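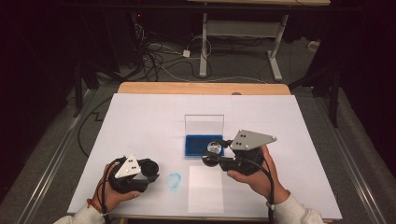

**Elum publishes the results of its first chores trial: machines are good at picking up, weak at finishing**

*Small-object study covers 2,719 attempts at everyday tasks from the home and the shop floor*

STOSELURA, July – Elum, a developer of training methods for robot hands, today published the results of its first chores trial. The trial asked a simple question that our customers ask us almost every week: can a machine do the small jobs of the household and the shop floor yet? The answer is that it can do parts of them. It can do some of these parts very well. It can't yet do the whole job without a person close by, and we think it is right to say so in plain words.

The trial was done together with Arsenault, which runs a packing and repair shop for home goods, and with Ivance, which makes the control software used in the tests. Arsenault chose the tasks. Ivance prepared the software. Elum collected the demonstrations, trained the system and wrote the report.

**What was tested**

The trial included 9 tasks. Arsenault was asked to choose only work that its own staff do with their hands, and which new workers usually learn on their first day. The tasks were:

- putting a small glass ball into a box with a hinged lid
- closing the lid of the same box
- sorting screws by length into trays
- folding a hand towel two times
- wiping a table after a spill
- placing cups on a drying rack
- putting a price label on a flat package
- winding a short cable and fixing it with a tie
- taking one sheet of paper from a stack

None of these tasks is heavy, and none needs special knowledge. They were chosen for this reason. In our experience, public discussion about household robots goes too quickly to cooking dinner or making beds, and the small movements inside such jobs receive little attention. A person who makes a bed will pinch, pull, let go and correct many times. If a machine fails at the pinch, it isn't important how good its plan for the bed was.

**How the machines were taught**

Elum teaches by demonstration. A person holds a gripper in each hand and does the task at a normal table, at a normal speed. The person works with the same kind of fingers that the machine will have later, so he or she feels the same limits. With two flat jaws one can't roll a ball between the fingertips, and a towel corner that is easy for a bare hand becomes a real problem.

Demonstrators received half a day of practice before their work was used. We found that very skilled demonstrators weren't always the best teachers. They moved quickly and made few corrections, and the system trained on their work didn't know what to do when an object slipped. Demonstrations with small mistakes, followed by a calm repair, gave better results in the later tests. For the next trial we have changed our instructions, and demonstrators are no longer asked to repeat a task when they fumble. They are asked to continue.

For each task the system was trained on 400 demonstrations. We kept this number the same for all tasks, so that the easy ones wouldn't receive more attention than the hard ones.

**What the machines could do**

After training, the system made 2,719 attempts, divided between the tasks. Each attempt was judged by a worker from Arsenault using one rule: would you accept this work from a new colleague?

The best results came from tasks with hard objects that keep their shape. The glass ball was a surprise for us. We expected it to be among the worst, as it is smooth, it is transparent and it rolls away when touched from the side. The system learned to come from the side slowly with open jaws and to close them only when the ball was between them. Once it had the ball, it rarely lost it. Cups on the drying rack were also accepted in most attempts, with the exception of cups with very thin handles.

Screws were sorted correctly, but slowly. An Arsenault worker finishes a tray in the time that the machine needs for the first few pieces. On a shop floor this may be acceptable at night, when no one is waiting for the tray. During the day it isn't.

Wiping the table was accepted when the spill was in the middle. Near the edges, the system sometimes pushed the liquid to the floor.

**What the machines couldn't do**

The towel and the single sheet of paper had the weakest results. Soft and thin things change their shape with each touch, and two jaws feel very little of what is happening. In the paper task, the machine often took two sheets and continued as if it had taken one. The human judges refused 477 attempts for this kind of reason – the movement was complete, but the result was wrong and the machine didn't notice it.

We consider this the most important finding of the trial. A dropped object is easy to see and easy to repair. A task which looks finished and isn't finished makes more work for the next person. In a home it means that somebody must check the towels. In a shop it means that a package leaves with a label that will fall off on the way.

The box lid showed the same problem in a small form. The system could swing the lid down almost every time. Pressing it until it closed fully was another matter, and in many attempts the lid remained a little open. Our demonstrators close the lid and then, without thinking, give it one more light push. This second push appears in the demonstrations, but the system didn't understand that it was necessary.

**What this means for homes**

Elum doesn't recommend that families wait for a general household robot this year, and we aren't announcing one. A machine for the home must work in rooms which it has never seen, with objects that were bought yesterday, next to children and pets. Our trial was done at tables, under good light, with objects whose starting area was known. This is an easier world than a kitchen.

We believe that the first useful chores at home will be narrow ones. Unloading hard dishes to a counter is a good candidate, and so is picking up toys from a floor into one large container. Laundry will come later, and folding will be the last part of laundry.

**What this means for shops**

For shops and small workshops the picture is better. Here the same object comes many times, the table stays in its place, and a person is nearby who can correct a mistake. Arsenault has decided to use the system for two of the tested tasks, the screw sorting and the box filling. A worker will close the lids and look at each tray before it goes to the shelf.

No positions at Arsenault are being removed as part of this step. The company has told its staff which tasks are included and for how long, and workers on each shift can stop the machine and return it to hand work whenever they want. The workers' comments during the trial were very direct and also very useful. Several of them pointed out that the machine put the trays too close to the table edge, a thing that our own engineers had watched for weeks without seeing a problem.

**Next steps**

The second chores trial is now in preparation. It will repeat the tasks from the first trial and add a checking step after each one, in which the system must decide if its own work is acceptable before it continues. Ivance is changing its software so that the machine can ask for help when it isn't sure. We expect that the system will ask too often in the beginning. Arsenault has agreed to this, under the condition that the request is made with a light and without any sound.

Elum will also test gripper surfaces with better feeling for thin materials. If these surfaces don't improve the paper task, we will report this too, in the same form and with the same judges.

The full report includes the results for all tasks, the written instructions given to demonstrators and the judging rule. It can be requested free of charge from the Elum press office. Shops that do repeated hand work with small objects, and that would like to propose a task for the second trial, may write to the same office. Please describe the task in a few sentences and say how long a trained worker needs for it.

**About Elum**

Elum develops methods for teaching manual tasks to robots from human demonstrations. The company is based in Stoselura and works with shops, repair services and software makers.

**About Arsenault**

Arsenault packs, repairs and returns small home goods for retail customers.

**About Ivance**

Ivance produces control software for robot arms and grippers used on light work at tables.

**Press contact**

Elum Press Office, Stoselura
Interviews and visits to the test tables are possible in the mornings, by arrangement.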